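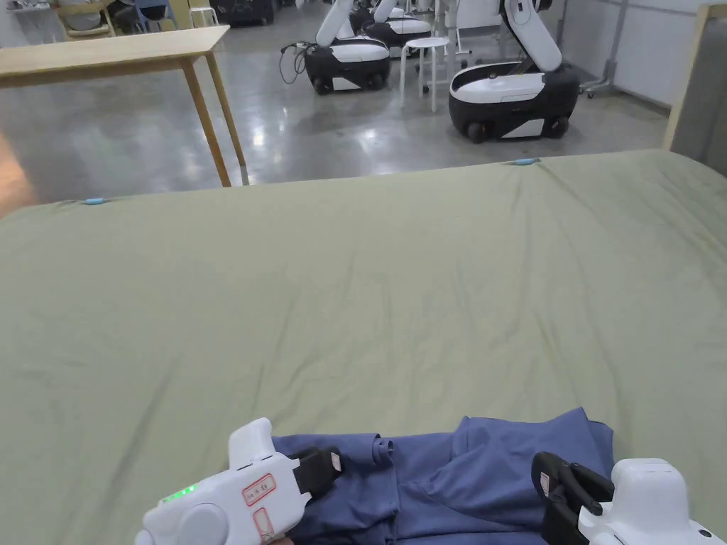 Datasets / Textiles and Home

Rillside Mending Log: README

Updated August, by the Rillside maintainers
14 comments | 38 shares

Hello, and thank you for stopping by. The Rillside Mending Log is a table of clothing repairs, written down by the people who did them, with a note of what went wrong with each garment and how it was put right. It began as a paper notebook at our evening sewing table in Drorkeck, and it grew until the notebook fell to bits (rather fitting, really) and we typed the whole lot up.

What you get

There are 507 repairs in the main file, repairs.csv, one to a row. Of these, 261 are on tops of one sort or another, meaning shirts, jumpers, cardigans and the like. The rest are trousers, skirts, coats and a surprisingly long run of dressing gowns from one very cold winter. A second file, words.csv, explains the mending terms we use, as half of us say "darn" for things the other half would call a patch.

Columns in repairs.csv

- item: the kind of garment, in plain words
- colour: whatever the mender wrote, so expect "navy", "dark blue" and "blueish" to live side by side
- fault: where the damage was and what it looked like (cuff worn through, hem down, seam split)
- method: how it was mended
- minutes: time at the table, with tea breaks left in
- wear_check: filled in when the owner came back and told us how it was holding up; 418 rows have this, the others are blank

How it was gathered

Each mender filled in a slip at the end of the evening. The slips were typed up in batches, and we kept the original wording wherever we could read it. Where we couldn't, you'll find a question mark. The Gesberg group joined later and sent us their slips by post; their rows have a G at the start of the row number, and their minutes are rounded to the nearest five.

Things to be careful with

Please don't use the minutes column to work out what a repair ought to cost. Some of our menders are very quick and some were learning as they went, and the slips don't say which. Knitwear from the first winter is also patchy (sorry!) as we had no box for yarn weight on the early slips, and people squeezed it into the fault column or left it out.

There are no owners' names or addresses in either file. We took out a few remarks that would have given somebody away.

Using it

Both files are plain CSV in UTF-8 and open happily in any spreadsheet. You're welcome to copy, change and share them, so long as you mention the Rillside Mending Log somewhere. The Sumampouw pattern library already links its cuff and collar sheets to our method column, and we'd be delighted to see more of that sort of thing.

If you spot a mistake, open an issue with the row number and we'll dig out the slip.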